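Foren > Werkstatt & Refurbishing > Arbeitsalltag > Roboter in der Zerlegung, wer hat Erfahrung?

schraubenkiste
10. März 2025
Moin, kurz gefragt weil gleich Schichtwechsel. Bei uns in Clirberg (PC-Aufbereitung, Leasingrückläufer) stehen jetzt Roboterarme am Tisch. Sollen CPUs und Kleinkram handhaben, wir machen den Rest. Chef Torben Wendt sagt, keiner muss gehen. Glaub ich ihm sogar. Trotzdem komische Stimmung. Früher hat jeder sein Gerät von Anfang bis Ende gehabt, jetzt reicht man dem Arm zu.

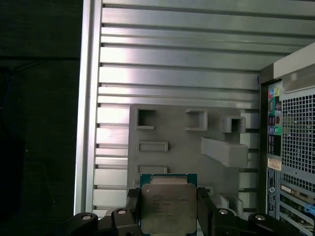 Wer haftet eigentlich bei euch, wenn der Greifer eine CPU schrottet?
Bei uns der Betrieb, steht so in der Betriebsvereinbarung. Bediener nur bei grober Fahrlässigkeit. Lass dir das schriftlich geben, bevor der Probebetrieb rum ist.
— gez. Frerichs, BR

lötfee_ondden
Danke Bernd, genau das wollt ich auch wissen. Bei uns in Ondden gabs dazu nur ein "wird schon".
Zum Thema: ich find die Arme gut. Fünfzig Gehäuse am Tag aufmachen, Kühler runter, CPU raus, immer dieselbe Drehung im Handgelenk. Hab zwei Jahre Schiene getragen. Soll er machen, der Arm.

kabelsalat77
Ja super und nach der Schiene kommt die Kündigung. Sorry aber bei Rothe hieß es auch "keiner muss gehen". Stimmt sogar, keiner wurde entlassen — nur die befristeten halt nicht verlängert. 5 Leute. Zählt dann nicht oder wie.

schraubenkiste
@kabelsalat77 das ist genau meine Sorge. Wir haben auch Befristete.
Noch was: Tempo. Der Arm braucht seine Zeit, dafür soll man nebenbei den nächsten Tower vorbereiten. Heißt man steht zwischen zwei Sachen und macht keine richtig. Pause verschiebt sich auch ständig, weil "läuft grad so gut".

lötfee_ondden
Pause ist Pause. Stopp drücken, gehen.

B_Frerichs
Seh ich auch so. Und an kabelsalat: Befristungen gehören in die Vereinbarung mit rein, sonst habt ihr genau den Fall Rothe. Wir haben drin: Einarbeitung in der Arbeitszeit, 40 Stunden pro Person, und keine Auswertung von Stückzahlen einzelner Leute. Über den letzten Punkt haben wir am längsten gestritten.

kabelsalat77
40 Std. Schulung, träum weiter. Wir hatten einen Nachmittag und ne PDF von Plonutby.

schraubenkiste
So, mal der Platz bei uns. Tower liegt offen auf dem Tisch, Arm links daneben über der Platte mit den Haltern. Vorher war das ein ganz normaler Schraubplatz. Meiner übrigens.

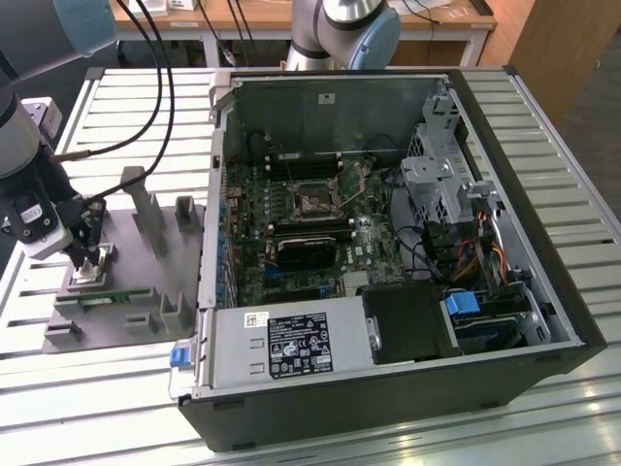 Was wir jetzt fordern wollen (Entwurf, bitte meckern)

- Befristete mindestens bis Jahresende verlängern
- jeder darf den Arm anhalten, ohne Begründung
- Rotation, keiner den ganzen Tag nur Zureicher
- Schulung vor dem Regelbetrieb, nicht danach

lötfee_ondden
Punkt 3 bitte freiwillig. Ich will nicht zurück an den Akkuschrauber rotiert werden.

kabelsalat77
Na dann ist die Rotation ja gleich wieder tot. Die mit kaputten Handgelenken bleiben am Arm, die andern schrauben sich ihre kaputt.

B_Frerichs
Geht beides. Attest oder Wunsch, dann Ausnahme. Haben wir so gelöst, läuft leidlich. Ich schick dir unsern Text per PN, Namen mach ich raus.

schraubenkiste
Top, danke. Muss los, meld mich nach dem Gespräch mit Wendt.

Ähnliche Themen
Wärmeleitpaste entfernen, was nehmt ihr?
Stehmatten am Zerlegeplatz
Betriebsrat gründen in kleiner Werkstatt
Leasingrückläufer: Sichtprüfung vor oder nach Datenlöschung
Zulage für Anlagenbediener?

Kontakt | Impressum | Datenschutz | Nach oben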